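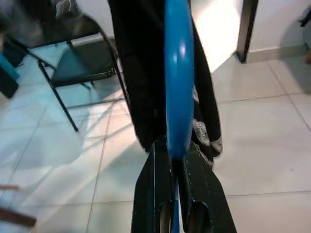
Figure 3. Wrist camera view during collection, with both fingers closed on a blue object.

3.2 Collecting the demonstrations

All demonstrations for the garment tasks were recorded in furnished rooms with the furniture left where it was. We did this on purpose. In our earlier set, recorded in July against a plain backdrop, the policy learned to find the garment by looking for anything dark, and it failed as soon as a dark chair or a pair of trousers came into view. The rooms used for the new set, which we call Hajji, have tiled floors, folding chairs, open doors and daylight that moves during a session. Figure 3 shows how much of this reaches the wrist camera. Chair legs and their shadows on the tiles take up much of the left side, and black fabric fills the area behind the fingers.

Two operators, the second and third authors, drove the arms by teleoperation. Each session began with a short warm-up that was not recorded. The operator then worked through a list of start states drawn at random by the Drevton logging software. A start state sets where the hanger lies, where the garment lies, and which arm should take which item. We did not script the motion itself. Operators were told to work at a steady pace, to avoid long pauses, and to keep going after a missed grasp unless an item had left the reach of both arms.

We kept missed grasps in the data when the operator recovered from them. An episode was thrown out only if a camera stream dropped, if an arm hit its force limit, or if the operator marked it as bad with the foot pedal. Of 500 recorded episodes, 184 involve at least one regrasp.

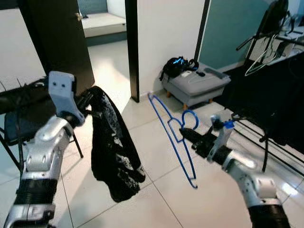 Figure 4. Head camera view with a garment in the left gripper and a blue hanger in the right.

The head camera gives the policy its view of both arms at once. In Figure 4 the left gripper has the garment by its top edge and the right gripper has the hanger by its lower bar. The garment hangs in folds, so its neckline and sleeves are hard to pick out from this view alone. Both operators reported that moments like this one were the slowest part of the task. Pană found it easier to turn the hanger first and leave the cloth alone, while Hauksdóttir usually moved the cloth first. We did not ask them to agree on one method, and both orders appear in the training set.

3.3 Labels and splits

Each episode carries a one-line task instruction, the operator's initials, the start state and a list of phase marks. The phases are reach, grasp, align, insert and release. Phase marks were first set by a rule on gripper opening and arm speed, then checked by hand in the Vedetti viewer. The rule did poorly on the boundary between align and insert. We corrected that mark in every episode where the two sides of the garment went onto the hanger at different times.

We held out 300 start states for testing. No held-out state shares a hanger position with a training state, though the same garments appear in both. The policy therefore does not face new clothing in the tests of Section 4.1. Unseen garments are treated separately in Section 4.3, using items from the Humance set.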